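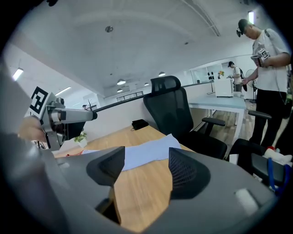 3. Collecting Demonstrations

3.1 Hand-held capture

All of the folding data in this paper were recorded by people holding grippers in their own hands. Each operator works with a pair, one per hand, and handles the garment only through the jaws. The gripper body and jaw have the same outer shape as the tool fitted to the Bramura arms used in Section 5, so a grasp that the operator can reach and close is in most cases one that the arm can close as well. Fingers are kept off the cloth from the moment recording begins until it ends.

A wide-angle camera is fixed to each gripper and looks out past the jaw. Square fiducial markers on the grippers allow their position to be recovered from a second viewpoint. That viewpoint comes from a head camera worn by the operator. Jaw opening is read from an encoder and written to the log with the two gripper images, the head image and the time of each sample. The logging software, Nilline, runs on a computer beside the work area and is started and stopped with a foot switch.

We recorded in an ordinary shared office. Desks were not cleared beyond the area needed for the garment, and people in the room continued with what they were doing. The ceiling lights, partitions and furniture are therefore part of nearly every gripper image. We considered hanging a plain curtain behind the desk and decided against it. A policy trained in front of a curtain in our earlier work failed as soon as the curtain was taken down, and the office background also gives the visual tracker far more corners to work with.

3.2 Task and instructions

The task is to take a T-shirt lying in an arbitrary state on a desk, spread it, fold in both sleeves, and fold the body in half toward the operator. Long-sleeved shirts and garments with buttons were excluded. Some recordings begin with a second shirt on the desk, in contact with the first, so that the policy sees cases where two layers of different color have to be separated before any folding can start.

Operators received a one-page instruction sheet and practiced until they had completed the task without dropping the garment. The sheet asks for three things. Move at the speed you would use if you were tired. Look at the place where you are about to grasp before you grasp it. Finish a bad fold and correct it, and do not stop the recording. The last instruction was added after the first week, when we noticed that operators were discarding their mistakes and the data held almost no examples of recovery.

Starting states were drawn from a printed set of 50 configurations. A configuration gives the side of the shirt facing up, the direction of the collar, and how the cloth is to be crumpled, in words such as "one sleeve under the body" or "hem rolled toward the collar." Matching the sheet exactly was not required.
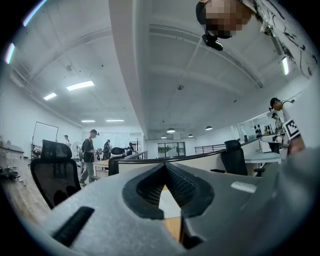 Figure 2. Image from a gripper camera. The jaw notch is at the center, and the office beyond it fills the upper part of the view.

3.3 What the gripper camera sees

The gripper itself covers a large part of each image, as Figure 2 shows. We do not crop it out. The jaw stays at a fixed place in the image, and it gives the network a constant reference for where the contact will take place. In an ablation where the lower part of the image was masked, grasp placement on collars became visibly worse, although performance on the final body fold did not change much.

The wide lens has a cost. When the gripper is tilted upward between grasps, the camera sees mostly ceiling and very little of the desk. These intervals carry almost no information about the cloth. For that reason the policy takes both gripper images at once along with a short history, and the side that has lost sight of the garment can rely on the other side. Faces that came into view were pixelated before the recordings were copied to the training server.

3.4 Recovering gripper motion

Gripper trajectories are computed in two stages. Visual-inertial tracking gives a smooth path for each hand, and marker detections in the head camera then tie the two paths to a common origin. The tie matters more in this task than in one-handed tasks. Pulling a shirt flat depends on the distance between the hands, and a small error in that distance either leaves slack in the cloth or pulls it out of one jaw.

Markers are lost when an operator's forearm passes in front of them or when the head turns away. Short gaps are filled from the visual-inertial path. A recording with a long gap during a two-handed pull is removed. Cables caused fewer tracking problems than we expected but did cause some handling problems, as a cable dragged over the desk can catch a hem and move it. Operators were told to let the cables run along the arm or off the near side of the desk.
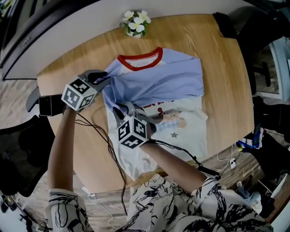

Why not record the demonstrations by driving the arms remotely?

Remote control gives joint data that need no conversion, and we used it for comparison. It was slow, however, and operators could not feel when cloth was slipping, so they gripped low on the fabric and pulled less. We collected 300 remotely controlled demonstrations on the Bramura arms with a Pelkonen leader set, using the same instruction sheet and the same configurations. They are used only as the comparison set in Section 5.3.

3.5 Filtering and final set

After tracking, every recording was replayed in simulation against the joint limits of the arms. Recordings that asked for a wrist pose outside those limits were dropped. Most of these came from one habit: reaching across the body with one hand to straighten the far sleeve, an easy motion for a person and an impossible one for arms mounted on a shared base. We then added a line to the instruction sheet asking operators to keep each hand on its own side during sleeve folds. 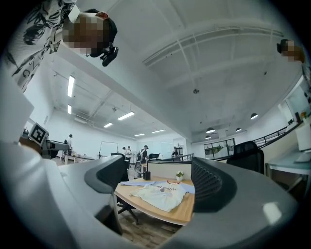
The remaining recordings were checked by a reviewer who had not made them. The reviewer marked the start and end of each stage and rejected a recording only if bare fingers touched the garment or if the shirt left the desk. Untidy folds were kept. The final set holds 3,928 demonstrations, divided into training and validation parts by operator, so that no person appears in both.

Stage labels were produced with the Cliretti annotation tool. They are not given to the policy as input. We use them to balance the batches, as spreading takes far longer than either sleeve fold and would otherwise dominate training. For batches drawn from the sleeve stages we apply a sampling weight of 2, and all other stages keep a weight of one. Higher weights made the policy begin folding before the shirt was flat.

The instruction sheet, in its original and revised forms, is reproduced in Appendix B together with the printed configurations.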